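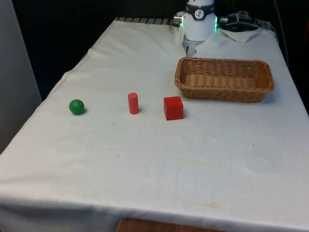
Ball, cylinder, cube and the wicker basket, on white cloth.

Three toys. One basket. A tablecloth nobody ironed. Wanpen Tanasarn thinks that's plenty for a living room, and after a month of trying it at my place I'm mostly on her side.

Tanasarn runs Preladholm, a toy-lending shop in a former shoe store. The back wall is all baskets, 129 of them, most no deeper than a cake pan. Families take one home, bring it back, take another. Plain shapes, plain colors. Very little that lights up.

"A big bin is where toys go to be forgotten," she told me, moving boxes with her foot while she talked. "Shallow basket, you see the bottom. Kid sees it too."

So -- shallow. A rim you can grab. Rounded corners if it's going to live at shin height (mine does, ask my shins). Wicker in a honey shade goes with nearly everything and hides crumbs, for better or worse. Shake it out over the sink.

The cloth was Beatriz Henriques's idea. She does the shop's window and she hates a busy background. Red on white, green on white, you find the thing right away. She buys old tablecloths, washes them hot, lets them wrinkle. Let it hang over the sides and don't fuss with the corners. A toddler will pull on it anyway, so nothing breakable on top, ever.

What goes in? Something that rolls, something that stands up, something that stacks. Leonilde Brandão, a grandmother of 7 and the shop's most loyal borrower, sets hers out in a row before the kids get up. Space between each. Basket behind. By lunch it's chaos and she puts it al back the same way.

Red twice is fine, she says. A red cube and a red cylinder make a kid look at shape insted of color. I hadn't thought of that.

Cost: a basket like this can be had secondhand for 8 dollars. I paid more. Scrub it with a dry brush, check the weave for loose ends with your bare hand, trim what sticks out.

Not everyone is sold. Karine Chisholm, my neighbor, owns nearly 100 blocks and plans to keep every one on the floor. Her son is very happy. Her feet less so.

Borrowing is open mornings, March onward. Bring your own bag.

We use cookies to improve your visit. By continuing to browse you accept our cookie policy. Accept | Manage settings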